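Abernathy Fund – progress report, 01/09/2019
Dellavley reading rooms

Attendance
We logged 69 visits since April. Nesum calls this strong growth. I doubt it – the same few families account for most of them, and the Finier room was shut for two weeks.

Furniture
The old desks have gone and the pale wooden tops are in at Finier. They look smart enough. Whether they bring in a single extra reader is another matter. 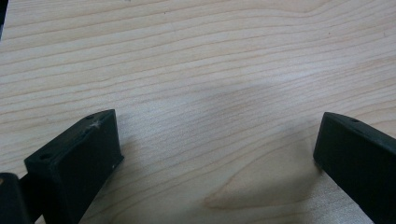 Next steps
Nesum wants up to nine more sessions. I would pay for two and look at the sign-in sheets first.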